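January 2018

Second day at Rurnwood on the motor job, and most of it went on the new handling rules. Phong Lã has written 12 of them. Half are sensible. The other half read as if they were copied from a standard for welding cells and had the word "welding" taken out.

Rule 6 says the gripper must be fully open before it comes near a part with wires still joined. Fine, I'd do that anyway. Rule 2 says the person at the bench must "confirm the part is safe". Safe from what? I asked Phong and he said it was for the auditors at Citivberg.

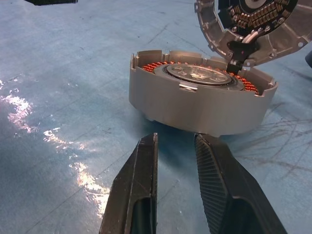

My own worry is the short white wires between the lid and the body. There isn't much slack to play with, and the rules say nothing at all about how far a lid may be tipped before the arm has to stop. They do give up to 3000 words to signage – I have read every one.

Ayane Shimada thinks we should write the missing rule ourselves and send it over to Sasville. I said they'd sit on it until May. She has started a draft anyway, and it's shorter than anything Phong has done, so I may sign it.

Must ask tomorrow who checks the finger pads for wear. It isn't in the rules and I don't want it to be me.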